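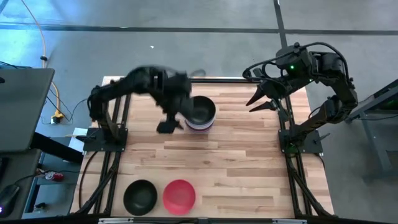
What does the Zitercombe two-arm table kit cost, and is it good value?

I paid 3565 dollars for the complete kit with two arms, the frame and the control box. For a small workshop or a school lab I think it is good value, if you have the patience for the first week.

I bought mine in July from Orbán, who sells the kit together with one year of support. Before this I used a single arm from Plellska, so I will compare with it in some places.

Assembly. The kit came in 2 cartons. The manual says one day, but I needed a full weekend. The extrusion frame goes together without trouble and the wood top is very nice to work on. It has a visible grain and I prefer it to the white plastic board on my old Plellska. The base plates of the arms are bolted to the side rails, and here you must be careful. If the left plate is not square with the rail, the calibration will finish without an error message and later the gripper will miss everything by the width of a finger. I had to do it again from the beginning.

Cables. This is the weak side of the product. The bundle that goes over the top of the arm is stiff, and the clips in the box are too small for it. I bought other clips. The cable at the shoulder should be left with a generous loop, which the manual mentions only on page 40.

Daily work. My main task is sorting and stacking bowls, because it is close to what my customer wants later with plastic trays. The pointed jaws of the gripper can take a bowl by the rim very well. With smooth, glossy bowls they sometimes slip, and I put thin rubber tape on the inside. When the arms must share the middle of the table, the Garnia software makes one arm wait for the other. It is safe, but slower than I hoped. You can change the waiting distance in the settings, though I would not do it before you know the machine well.

Support. I wrote to Orbán three times. Géza Vida answered each time on the same day and sent me a corrected calibration file. The file is still not on the download page, so please ask for it.

Noise is acceptable. I can talk on the phone next to it.

I would buy the kit again, but I would order the longer cable set at the same time. It costs 14 dollars more.

Posted on Friday, December 27, 2019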